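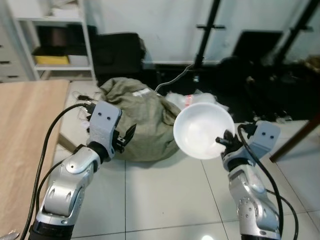 1/ The great sort-out, part 2

Okay, so the Villalobos apartment has to be clear by Tuesday and I'm down to the stuff that lives on the floor. You know the stuff. White bowl, big olive-green bag, a plastic bottle on its side in a heap of wrapping.

2/ Bowls first! They keep turning up in every room and I'm done pretending I need them all. The plain white ones stay, the chipped ones I got in Rullcombe go.

3/ The green bag is staying till the very end. It slumps all over the place but it holds up to 34 liters and I can stuff every last towel in there - no folding, don't judge me.

4/ Plastic wrapping gets its own sack. Nerea Lozano swears by saving it for the glasses and she's moved way more often than I have, so fine, some of it gets a second life.

5/ White shelves come apart last. I still need somewhere to park things while I make up my mind, and the yellow tray is where the keys and tape go from now on.

6/ Break time. Bottles to the recycling after lunch, then the chairs - anybody want a black one with a padded back?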